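テニスボールの「当たり前」をうたがってみよう

テニスボールは何色ですか、と聞かれたら、みんなは何と答えるだろう。黄色? 黄緑? クラスで聞くと、たいてい意見が分かれる。「黄色に決まってるよ」と言う人ほど、じっくり見たことがなかったりする。

このページでは、テニスボールについてよく言われることを、ひとつずつうたがっていく。「本に書いてあったから」「お父さんが言っていたから」は、ここでは理由にならない。もちろん、このページに書いてあることも、うのみにしないでほしい。

まずは色の話から。黄色と黄緑のあいだに、はっきりした線は引かれていない。にじの絵をかくとき、どこまでが黄色でどこからが緑か、まよったことはないかな。テニスボールの色は、ちょうどそのまようあたりにある。
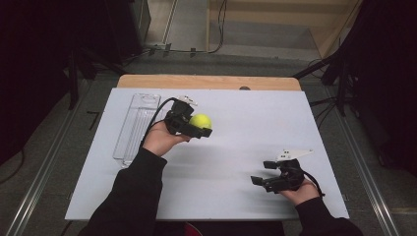
だから「黄色だ」という人も「黄緑だ」という人も、うそをついているわけではない。ただし、「見ればわかる」と言い切る人には、こう聞いてみよう。「どんな明かりの下で見たの?」。昼の窓ぎわと、夜の電球の下では、同じボールでも色がちがって感じられる。白い紙の上に置くか、赤い下じきの上に置くかでも変わる。色は、ボールだけで決まるものではないのだ。

つぎは、白いものの話。白い紙や白い板は「まっ白」だと、みんな思っている。これもあやしい。部屋の中で白い紙を机に置いて、すみからすみまで見てほしい。窓に近いほうは明るく、手のかげになったところは灰色っぽい。それなのに頭の中では「ぜんぶ白」と片づけてしまう。わたしたちの目は、けっこういいかげんだ。

うたがう人は、ためしてみよう。厚紙にえんぴつの太さくらいの小さなあなを2つあけ、あなから紙の明るいところと暗いところを同時にのぞく。まわりが見えなくなると、同じ白だと思っていたところが、ちがう色に見えてくるはずだ。

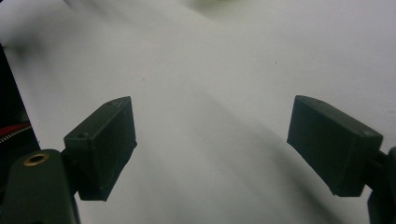 白い面にも、明るいところと灰色のところがある。

かげにも「かげは黒い」という思いこみがある。絵の具でかげをかくとき、すぐに黒を出していないかな。りんかくのぼやけた、うすい灰色のかげのほうが、部屋の中ではよく見つかる。光がいろいろな方向から来ると、かげのところにも別の光が入りこむからだ。知り合いの理科の先生、シリポーン・ナクパンさんは、「黒い絵の具は最後までしまっておきなさい」と子どもたちに言うそうだ。わたしは少しきびしすぎると思う。使って、くらべてみればいい。

さて、ボールにもどろう。テニスボールには白っぽい線がぐるりと走っている。「あれはただのもよう」と言う友だちがいたら、古いボールをさわらせてもらおう。線のところは毛がなく、ゆびでたどれる。あれは布と布のつぎ目だ。丸いものに平らな布をはるのは、とてもむずかしい。みかんの皮をむいて平らにのばすと、やぶれたりすきまができたりする。その反対をやると考えてみるといい。テニスボールでは、同じ形の布を2まい組み合わせて丸くつつんでいる。

「2まいで本当につつめるの?」と思った人は、そのままうたがっていてほしい。紙を落花生のような、まん中がくびれた形に2まい切って、ボールに当ててみよう。たぶん、1回ではうまくいかない。わたしは5回やり直して、それでもはしが少しあまった。紙はのびないが、フェルトのような布はすこしのびる。そこが、うまくいくかどうかの分かれ道らしい。
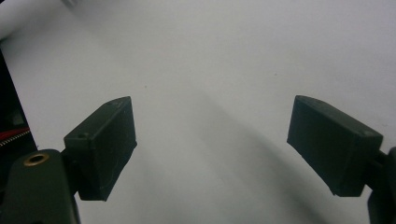 質問 テニスボールの毛は、なんのためについているのですか。

答え 毛があると空気にひっかかり、ボールのスピードが落ちやすくなります。ラケットでこすって回転をかけるときにも、毛が役に立ちます。つるつるのゴムボールと投げくらべると、ちがいを感じられるかもしれませんが、重さや大きさがちがうボールでは、公平な勝負になりません。

最後の「公平な勝負」というのは、たいせつなところだ。大きさも重さもちがうボールをくらべて「毛のおかげだ!」とさけんでも、ほかの理由だったかもしれない。変えるのはひとつだけ。ほかはそろえる。めんどうだけれど、これをさぼると、何がわかったのかわからなくなる。

ためすときの注意を書いておく。ボールは切らないこと。はさみやカッターがすべって、けがをすることがある。中がどうなっているか見たい人は、おとなに相談しよう。投げるときは、まわりに人や割れものがない場所をえらぶ。

ノートには、日時と、明かりのようすと、だれが何色と言ったかを書いておこう。家族に聞くときは、先に自分の答えを言わないこと。聞いた人がつられてしまう。おばあちゃんが「緑よ」と言ったら、直さずに、そのまま「緑」と書く。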